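About Furnel

Furnel started with one robot arm bolted to one table, and a lot of paper cups. We're a small workshop that sets up and looks after tabletop robot cells for people who want to get on with their own work: school labs, research groups, little companies with a big idea and a bench in the corner. Most of our days go into very ordinary tasks. Bolting things down, wiping things off, checking that a gripper closes where it did yesterday. We love it!

The name people ask about most is Runosia, so let's begin there. Runosia is our own cell, the one we learn everything on before we touch anybody else's. It has a white tabletop, an arm with a two-finger gripper, a small camera up at the wrist, and a job that sounds easy until you try it: clearing up a table after somebody's coffee. Cups, cloths, puddles. Cups are light and they tip. Cloths never fold the same way twice. And a puddle is a puddle, it has no edges you can grab (we have had long and happy arguments about puddles).

How we look after Runosia

We have a routine, and it has grown slowly since the first December, when we spent most of the month chasing a grip fault that came down to one screw. The arm goes to its rest pose and we check the mounting bolts. Then the fingers. The gripping faces on ours are ridged, and the ridges collect all kinds of stuff, so they get a soft brush and then a damp cloth, and we let them dry before we close them. After that we open and close the gripper 65 times with nothing in it and listen. You get to know the sound. A dry slide has a little scrape at the end of its travel, and you can hear it well before you can measure it.

The wrist camera comes next. We clean the lens, look over the cable where it bends, and put the arm through a short set of poses over the table, some high and some very low. The low ones matter to us a lot. Up close the picture goes soft and the white surface gives the software very little to hold on to, so we want to know how the cell behaves there before a real task takes it that near. Then out come the cup and the cloth, and the fun part starts.

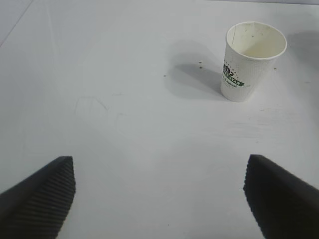
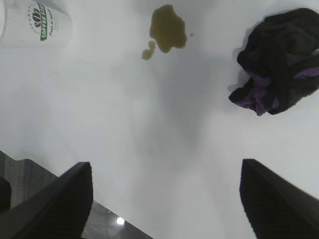
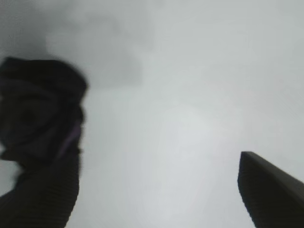 We keep a paper notebook next to the controller as well as the log files. The log knows every joint angle, but the notebook knows that the table got a new coat of scuffs, or that we moved a lamp. Shadows are a big deal on a white table. The arm makes its own wherever it goes, and a cell that works beautifully under one set of lights can get quite confused under another, so any change to the lamps means we run the poses again from the beginning. It's slow – and we've never been sorry we did it.

When something breaks

Things do break. Finger pads wear, cables get tired, and the small screws at the finger mounts work loose if you let them. Our rule is to change one part at a time and then run the short test, even when we're fairly sure two parts are to blame. We keep 2 spare sets of fingers on the shelf, already fitted and checked, so a swap is quick and the old pair can be looked at properly on the bench under a good light. A new pair always means setting the zero point again. We close the fingers gently on a gauge block, save the value, open, and repeat until we get the same number three times in a row.

If it doesn't settle, we take the fingers off and start over. Usually there is grit under the mount.

Who we work with

Our longest project is with Zilberg, where we look after a sorting cell with two arms sharing one table. Two arms means double the cables and a good deal of thinking about elbows. For Salazar we put together a teaching bench, and the students there now do the brush-and-cloth routine themselves before every session. They found a better way to tie back the camera cable than ours, and we changed Runosia to match. That sort of thing makes our whole week!

We teach everyone we work with to do the daily care on their own. It's your cell, you see it every day, and you'll hear that scrape before we do. We come in for the bigger jobs: a new gripper, a camera that has shifted, a move to another room.

Come and visit

You're welcome to come and see Runosia running. Wear shoes you don't mind getting coffee on, and bring questions, the more practical the better. If you have a cell that is acting up, write down what it was doing when the trouble started and what was last changed on it, and bring the notes along too. We'll put the kettle on and go through them with you at the bench.

Page last updated 16 Jun 2024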